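3.2 Folding on the floor

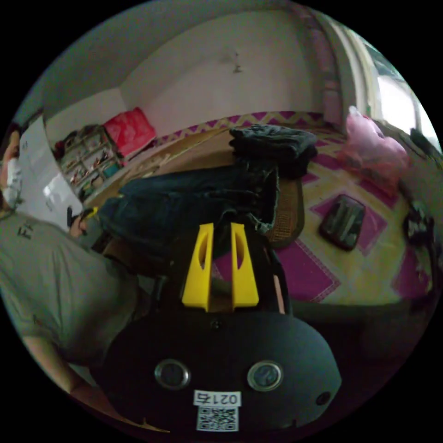 Figure 5. Jeans laid out on the floor mat, with a folded pile beyond them.

The Jakab households were asked to put away clean clothing in whatever way they normally would. Most owned a table large enough for the job, but nine of them did all of their folding on the floor. Long garments seem to favor this. A pair of jeans can be spread out at full length, as in Figure 5, with the finished pile kept on the same mat – on a bed, the pile tends to slide as the next item is smoothed. We logged 3618 folds in total, 400 of them on trousers. Trousers were usually folded leg over leg first and then in halves or thirds. Shirts varied far more between homes, and we treat them separately in Section 3.3. Socks and underwear were left out of the count, as they were in the earlier Curnum survey.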